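Small Makers Project: What I Learned From a Canvas Shop
Final report, 15th September

For my small business class we each had to follow one local maker from July on and write up how the place really runs. I picked Tallura, a two-room shop in Vombridge that sews wall tents, awnings and heavy tote bags. I picked it because I wanted a tote bag (I got one, and I love it!) and because it's a short bike ride from my apartment.

The first thing I asked was how they price a tent. A basic wall tent goes for $2000, and I figured most of that was profit. Nope! The canvas alone for one tent runs $376, and then there's thread, grommets, rope, rent and 37 hours of sewing. I redid my cost sheet twice before it matched theirs.

Totes are a different story. They sell for $65, they go together fast, and they pay the bills in the slow months. If I were running the place I'd push them harder, but the owners see themselves as tent people and I kind of get it.
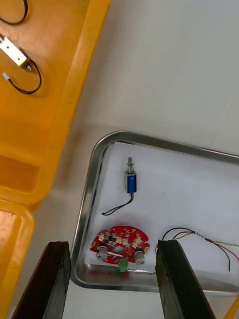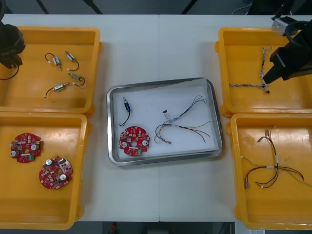
My survey was the weak part of the project. I left cards at the Van Dusen farm market asking customers how they'd heard of the shop, and I worded the second question so badly that half the answers made no sense. From the ones I could use, word of mouth won easily. Hardly anyone mentioned the website, and having tried to order from it on my phone, I'm not surprised.

I also looked at Zollow, the bookkeeping program they switched to this summer. It's fine for invoices but it doesn't handle deposits well, and every tent order starts with a deposit, so those still go in a green notebook by the register.

If I had another month I'd fix the survey and run it again in the fall, when the hunting camp orders come in. I'd also like to sit in on a fitting for one of the big awnings, which I missed both times because of my lab schedule.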